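Sweeping Up: Floor Care in a Shared Workshop
Student project report, Brock Bélanger
3 min read | 14 shares | 4 comments

My project looked at how the Kulby workshop floor gets swept at the end of the day. I compared a short hand dustpan with one on a long pole, using the same broom for both.
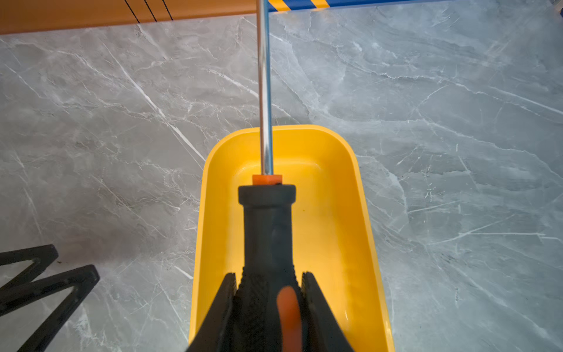

Bending was the main complaint with the short pan. With the long pole people stayed upright, but fine dust still slipped under the front edge and needed a second pass. I would keep the long one by the door and repeat the test in August, when the workshop is busier.

Contact | © Kulby student projects | Back to top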